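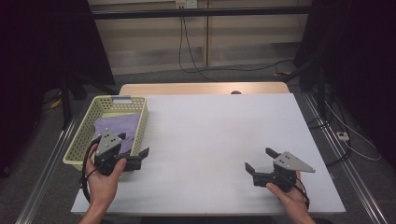
From: Mehrangiz Kazemi
To: rumer-users
Date: Mon 15 June
Subject: Re: [rumer-users] policy goes to the wrong corner of the cloth

Hello Mpho, hello all,

Thank you for the detailed report. I answer between your lines, and then I write what we found in our own tests, as it may be the same problem.

Mpho Du Plessis wrote:
> We collected 930 demonstrations of cloth folding with the two
> hand-held grippers and trained the Rumer baseline with the default
> settings. The fold itself looks fine. But in the first grasp the
> left arm often closes beside the corner of the cloth and lifts
> nothing. Then the right arm continues as if the cloth were there.

Yes, we know this behavior well. Our left arm did the same on the task where the cloth starts in a basket and must be laid out on the table. The right arm was waiting in the correct place, very polite, for a cloth that never came.

> I suspected the calibration between the two grippers, so I did it
> again. The error is small and the result did not change.

I also started with calibration and lost a week there. Please look first at the time alignment between the gripper width and the pose. In our recordings the width signal arrived 3 frames later than the pose. For slow motions you do not see it. For a grasp on thin cloth it matters very much, because the person closes the fingers and lifts in almost one motion. The policy then learns to lift a little before the fingers are closed.

To check this, take one demonstration and plot the width together with the height of the same gripper. If the height begins to rise while the width is still going down, you have the delay. Check each hand separately. In our case the left and the right did not have the same delay, which I did not expect, as the hardware is the same design.

> Would you recommend more data? We can record again in the
> second half of the month.

I would wait with this. We shifted the width signal and trained again on exactly the same demonstrations, without any new recording. I ran 16 trials with each policy, with the same start positions of the basket. Before the correction, the first grasp succeeded in 7 trials. After the correction it succeeded in all but one. It is a small test and only one kind of cloth, so please do not quote it as a benchmark.

The one failure was different: the fingers took the rim of the basket together with the cloth. For this I have no good answer. Perhaps it needs demonstrations where the person approaches more steeply.

> Last question: does the handover label in the Cárdenas format
> have any effect in training?

No. It is read and stored, but the loss does not use it. I tried to use it as an additional input in November and the policy became worse - it started to wait for the other hand even when this was not necessary. I removed the code. If somebody wants to try again, I can send the old branch.

The correction script is not yet in the repository. It takes one offset for each hand and writes a new copy of the dataset, so your original files stay as they are. I need to clean the argument names before I push it. If you are in a hurry, write to me directly and I will send it as it is.

Could you please tell the list which delay you find? If it is the same as ours, I would like to make it a default value. If it is different on each machine, then we should estimate it during calibration and I have to think how.

Best regards,
Mehrangiz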